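Forums > Kitchen Talk > Preserving and Baking > Quince paste that won't set

Quince paste still like jam after three hours, please help

quincessential_oz
Thu 28 March
Hello everyone, long-time reader and very occasional poster, so please be gentle! The tree down the side of the house has gone completely mad this autumn and I've been giving quinces to anyone who makes eye contact with me at the shops. I kept 2 kg back to make paste, the proper dark ruby sort you slice up with a bit of sharp cheddar, and it has beaten me.

I peeled and cored them, simmered them until they were lovely and soft, put them through the mouli, then weighed the pulp and added the same weight of sugar with the juice of a lemon. After three hours of stirring (well, stirring and reading my book) it is a beautiful colour and tastes heavenly, but it slides off the spoon like something you'd put on toast. Do I keep going? Have I ruined it? I'd hate to chuck it out after all that peeling.

Rurkatton_Kitchen
Don't you dare chuck it! You haven't ruined a thing. My first guess is that you threw out the cores and the skins, and that's where so much of the pectin lives. I tie mine up in a square of muslin and let them bob about in the pot while the fruit softens, then give the bag a really good squeeze at the end, when it's cool enough to handle. It comes out all slimy and strange and you'll wonder if you've done something wrong, but that's the good stuff.

For this batch, keep going on a low heat until you can drag the spoon across the bottom and the gap stays open for a couple of seconds. Long sleeves, please, because it spits like anything once it thickens up, and I have the little scars to show for it.

potsandpips
Going to disagree a bit here, with love. I've never once bothered with the muslin bag and mine sets like a brick every year. Quinces have heaps of pectin in the flesh already, especially if they're picked a touch under-ripe and still a bit greenish. To my mind it's nearly always water. If you simmer them in a full pot and mouli the lot, you've spent your three hours boiling off water you put in yourself.

I don't boil them at all any more. I bake them whole in a covered dish at 175 until a skewer goes in easily, let them cool, and then the skins slip off and the flesh comes away from the core. The pulp is so thick to start with that you need hardly an hour on the stove, which my poor shoulder is grateful for. I do mine in an old Laner casserole with a heavy lid but anything with a decent base will do.

quincessential_oz
Oh, I did drown them, potsandpips. They were right under water with room for a swim. And yes, cores straight into the compost, so it sounds as though I managed both mistakes at once! It's back on the stove now on the smallest burner. Could I finish it in the oven, does anyone know? I've got to do the school run at some point.

Delorme_Orchard
Yes, and I'd say the oven is the nicest way to finish it. Line a slice tin with baking paper, spread the paste out no thicker than your thumb, and leave it in the lowest oven you've got with the door propped open on a wooden spoon. Mine takes most of an afternoon. After that it can sit out on the bench overnight with a clean tea towel over it, then flip it and let the other side have a turn. We made 19 slabs last year and every one of them went that way.

One small thing on the sugar. Equal weights is traditional but you can come down to three quarters and it still sets and keeps well in the fridge, and you taste a lot more of the fruit.

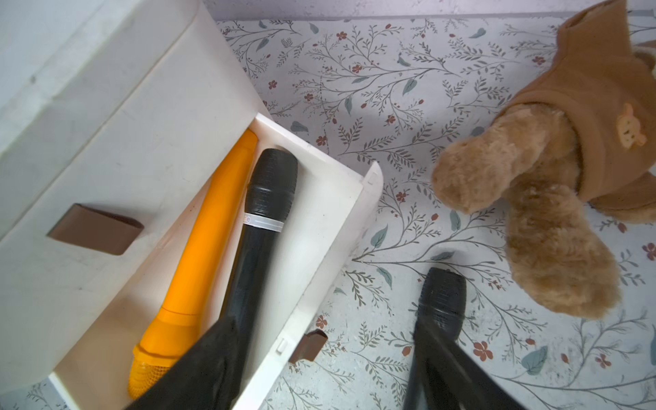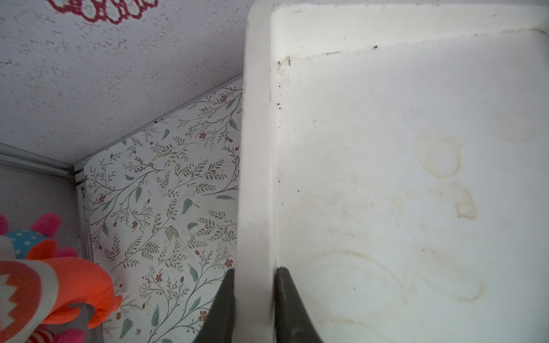 Re: Quince paste still like jam after three hours, please help

potsandpips
I'd be careful about cutting the sugar, Delorme_Orchard. I tried it one July with some late fruit I'd frozen, and it wept all over the plate within a fortnight. Perhaps frozen fruit is a different animal, but I've gone back to equal weights and I'm staying there. Agree with you on the oven, though. Mine reads 174 when I ask for 175 and I've decided to forgive it.

Rurkatton_Kitchen
Mine has been on three quarters for years and hasn't wept yet, so I'm with Delorme_Orchard on this one. I do eat it fairly quickly, mind you. And I still say save the cores, if only to make a bit of jelly with them!

quincessential_oz
Update! Another hour on the stove and then the low oven until dinner, and it has SET. I've just cut the corner off (purely for quality control) and it held its shape on the cracker. A bit softer in the middle than I'd like, so it's having a night on the bench as instructed. I also found the last packet of Lisham oatcakes at the back of the pantry and I'm calling that lunch tomorrow. There are still two bags of fruit in the laundry, so I'll bake the next lot and put the cores in muslin as well, and keep you both happy. Thank you, you lovely lot.

Filed under: Preserves, Autumn fruit, Quinces, Setting problems
Contact the moderators | Forum rules | Back to top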